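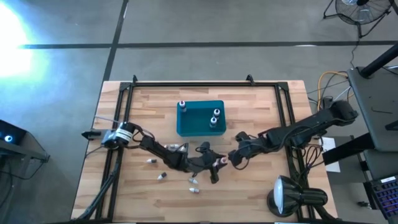 What's the first thing to do if you want to keep thieves out of your garage?

Lock the door between the garage and the house, and then take the remote out of the car if you park in the driveway. Both are free and you can do them tonight.

I got into all this the hard way. We had a break-in last October, while we were asleep upstairs, and the police report (number 403, I can still recite it) lists a bike, a cordless drill set, a leaf blower and, for some reason, a half-used bag of birdseed. The whole lot came to $900, which was just enough over our deductible to make the paperwork annoying. The officer who came out was very nice and walked the garage with me, and I wrote down pretty much everything she said on the back of a seed catalog. Most of what follows started there, plus a few things I've picked up from neighbors in Plurnemwood since.

The remote

Ours was clipped to the visor. They opened the car, pushed the button and walked right in! I now carry a little keychain remote, and the old one lives in a kitchen drawer. If yours gets stolen, clear the opener's memory right away. On most units you hold down the learn button on the motor until the light goes out, then program your good remotes again. Look up your manual first, though, as mine wanted it held a lot longer than I expected. Wipe the outside keypad while you're up there, and pick a code that isn't your house number. (Ours was. I know.)

The side door

I had never given a thought to the side door. It had a knob lock you could slip with an old gift card, and the strike plate was held on with screws shorter than my thumbnail. I put in a Flison deadbolt and swapped the strike plate screws for 3 inch ones that reach the stud behind the jamb. The screws cost almost nothing at Gavalas, and if you only have an hour and a drill (a borrowed one, in my case) I'd do those first. Drill a pilot hole or you'll be there all afternoon swearing at a stripped screw head.

Check the hinges too. If the pins are on the outside, replace them with the non-removable kind or add a security stud. I did one hinge and got lazy, then went back and did the others in the spring.

Windows

Frosted film, the kind you put on with soapy water and a squeegee. It still lets in daylight, and people walking by can't shop through the glass. Cut it a hair smaller than the pane so the edges don't curl. My first try had bubbles everywhere – use more water than seems reasonable and you can slide it around until it's straight.

Lights

Motion lights are great but mine was aimed at the street and went off for every passing car, so we all stopped looking at it. Tilt it down so it covers the door and the walkway only. I set the timer to 5 minutes. Wipe the sensor now and then, spiders love it.

Write things down

I couldn't give the police a single serial number, and I felt pretty silly. Now I keep a list with the make, model and serial number of every tool and bike, and I email it to myself when I add something. Receipts go in an envelope with the house insurance papers. I also engraved the bigger tools with a cheap engraving pen. Don't use your Social Security number for this, whatever the old leaflets say! Some people use a driver's license number with the state in front. Ask your own department what they can look up.

Bikes

A wall anchor and a proper U-lock, even inside the garage. Run the lock through the frame and the back wheel. The anchor has to go into a stud or masonry, so no drywall plugs, please.

Boxes and trash day

If you buy something nice, don't stand the carton at the curb with the picture facing out. I cut mine up and put the pieces inside a plainer box. The folks over in Sekivholm can take cardboard straight to the drop-off, and I'm a bit jealous of that.

If it happens anyway

Don't tidy up. I had swept half the floor before it occurred to me that somebody might want to look at it. Take pictures, stay out of the garage if you can, and call the non-emergency line if you're sure whoever did it is gone. If you aren't sure, get out and call 911. Ask for the report number before the officer leaves, as the insurance people want it before anything else. And check the online resale sites for a few weeks. I never saw our bike again, but a neighbor three doors down spotted his snowblower, and he handed the listing to the police and let them deal with the seller.

I still need to do something about the gap under the big door. I've got the rubber strip, it's just been too cold to get the glue to stick.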